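Wondia Workshop Forum
Builds in Progress > Manipulation and Motion

Topic: Dish-stacking station at Pellitz, request for comment on rim detection

Posted by: pellitz_bench
Jul 10, 2023

Members are invited to comment on the dish-stacking station now being assembled in the shared workshop at Pellitz. The project operates under the working title Manurung. Its purpose is to pick up household dishes set out on a table and to stack them by size without an operator touching the controls. Mechanical assembly is finished apart from cable management, and the station has been run under program control since March.

Opaque dishes present no difficulty at this stage. The remaining fault concerns the translucent ones. In the most recent session the station made 60 attempts at picking up a translucent dish by the rim, and 12 of these were recorded as failures. In the majority of the failed attempts the fingers closed on air inside the rim. In the others one finger came down on the rim itself and the arm halted on its force limit.

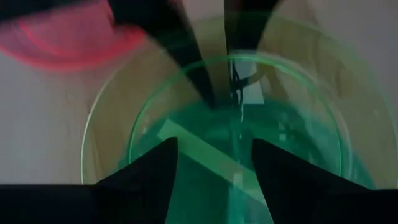 The approach routine takes its final position from the wrist view and fits an ellipse to the strongest closed edge it can find. With an opaque dish there is only one candidate. With the green dish there are two, a bright green ring and a much fainter outline beyond it, and the tabletop shows through the wall between them almost unchanged. The routine selects the bright ring every time, and the width of the approach is then calculated from the wrong circle. The pale band lying diagonally across the middle of the dish has also been picked up as an edge on occasion, although it is short and straight and can be filtered out.

Comments are requested on the following points.

Whether the edge fitting should be replaced by a learned detector, for which labeled material would have to be prepared.

Whether the fault is better addressed through the lighting.

Whether translucent dishes should be withdrawn from the test set until the stacking motion has been accepted.

Reply by: lathe_and_level

The third option is recommended. The stated purpose of the project is stacking, and perception of clear plastics and glass is a known difficulty in its own right. A test set of opaque dishes would allow the motion to be signed off, after which the translucent items could be reintroduced one color at a time. To hold up the whole schedule on account of one category of dish does not appear justified.

Reply by: predow_annex

The Predow workshop wishes to record its disagreement with the reply above. A comparable station was operated here with opaque dishes only, and every threshold in the software was quietly tuned to them. When the first clear bowl was placed on the table, most of that tuning had to be discarded. It is preferable to keep the difficult items in the set from the beginning and to accept a lower success rate in the log.

With regard to the first question, a learned detector may be premature. A less costly measure would be to search outward from the bright ring for a second ellipse with approximately the same center, and to use the outer one whenever it is found. Both edges belong to the same dish, and the ratio between them could be stored for each item in the set.

Reply by: lathe_and_level

A stored ratio for each item presupposes that the station knows which item it is looking at. May it be asked how identification is carried out at present?

Reply by: pellitz_bench

Identification is carried out by color from the fixed view, before either gripper approaches. It has been dependable so far, including for the green and pink dishes, whose rims are strongly colored when seen from the side. The proposal made by predow_annex is therefore workable within the present software, and it will be tried first.

The general arrangement of the station is attached for members who have not visited Pellitz.
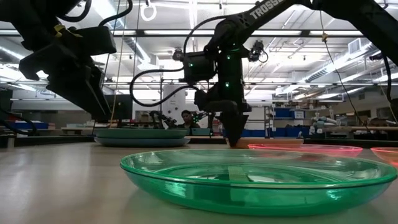 The fixed view is refreshed only when the arms are withdrawn. An arm crossing the table will otherwise hide part of a dish and alter the color average. A pause of 2 seconds has been inserted after each withdrawal so that the cables may settle. This pause is unpopular with those who wish to see a faster cycle, and it will be reviewed when the cables have been dressed properly.

The order of stacking is fixed in a table in the configuration file. It is based on rim diameter, measured by hand. No attempt is made to estimate diameter from the camera.

Reply by: torque_register

Two observations are offered on the second attachment.

First, the cable at the central arm forms a wide loop on the left before it returns to the gripper. A loop of that kind will catch on the neighboring arm sooner or later. It should be brought in against the link with sufficient slack at the joint for full rotation. The yellow tie on the left arm is an acceptable temporary measure, but its loose ends should be trimmed.

Second, the ceiling carries bright linear lighting, and the dishes are glossy. White reflections are plainly visible along the side of the green one. Before any software is altered, it is suggested that a diffusing sheet be hung above the table and the same series of attempts repeated. Should the failures fall to a handful, the second ellipse may not be needed.

Reply by: predow_annex

The diffuser is supported as a trial, although it should not be regarded as a remedy. The outer edge is faint in the wrist view for the reason that the wall is clear, and softer light may well make it fainter. A low lamp at table height, directed across the dish, would be the more promising arrangement.

Reply by: torque_register

The point is accepted in respect of the outer edge. The diffuser would still remove the false edges inside the dish. Both arrangements could be tested in one session if the bench is booked for long enough.

Reply by: pellitz_bench

The following has been decided. The cable loop will be corrected before the station is next powered. The lamp and the diffuser will then be tested separately, with the software unchanged, using the same dishes in the same starting positions. The search for a second ellipse will be added only after those results have been posted in this topic.

The translucent dishes will remain in the test set. The objection by lathe_and_level has been noted.

Reply by: lathe_and_level

Noted. It is requested that results for opaque and translucent dishes be listed in separate columns, in order that the stacking motion can be judged independently of the detection fault.

Reply by: pellitz_bench

Agreed. The log sheet will be amended accordingly, and the revised version will be placed in the project folder under Manurung.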